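Trilero 3 review: a lot of planner, not much eyesight
30 May 2019
By Giorgia Farina

I have been let down by manipulation software before, so let me say up front that I did not expect to like Trilero 3. Mersha sells it as a full stack for two-armed robots: perception, grasp selection, motion planning and a task editor in one install. A single-robot license is $3,436 a year. The sales page says you can go "from unboxing to laundry in an afternoon." It took us 3 days to get past calibration.

The installer is fine. The task editor is better than fine, and I'd use it on its own if they sold it that way. You build a tree of steps, each one shows which arm it wants and why, and you can step backward through a failed run without restarting the controller. Thu Lâm, who did most of our setup, had a two-arm clothing task laid out before lunch with no code at all.

Then you ask it to look at clothing. We gave it a bedroom, a rack of garments, a bed, and different end effectors on the two arms, a combination the manual says is supported.

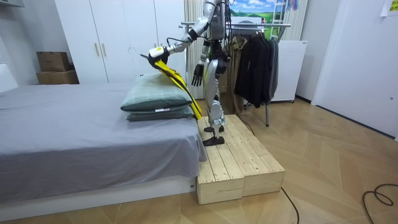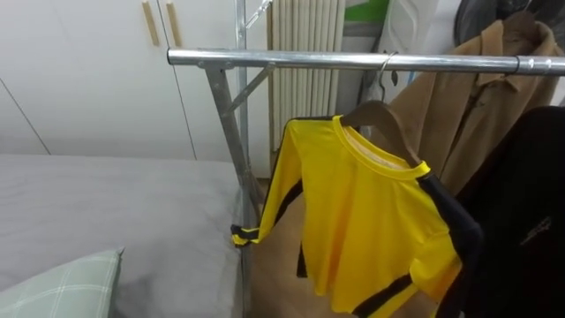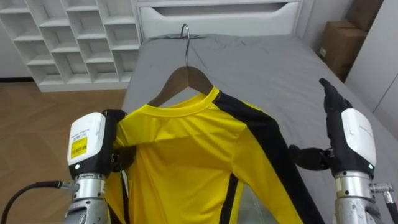

The perception module is called Nastska, and its default cloth model seems to have been trained on towels. Anything dark next to anything else dark becomes one object. Sleeves are found or lost depending on the time of day. It reports a confidence score for every grasp candidate and I stopped reading it on the second morning, when it gave 0.97 to a fold in a bedsheet. You can fine-tune on your own data, and we did, with 200 labeled images. That helped with collars. It did nothing for black fabric that I could measure.

Planning is the strong part. The two-arm planner kept the wrists out of each other's way in every run I logged, and replanning after a slip was quick enough that I quit timing it. My complaint is with the defaults. Collision padding is set so wide that the arm refuses perfectly reachable poses near furniture, and the setting you need is buried in a file the documentation mentions once, in an appendix. Bilal Jaber found it by searching the install folder.

Logging is a mess. One afternoon left me with 719 warning lines, nearly all of them the same transform timeout, and the filter box in the viewer ignores anything typed after a space. Support answered in two days and told me to restart.

Would I pay for it? For rigid parts on a bench, maybe, if the price came down. For fabric I'd keep whatever perception you already trust and feed its output to the planner. The interface for that is open and it works. Mersha says a new cloth model is coming in November. I'll believe it when it can tell two black jackets apart.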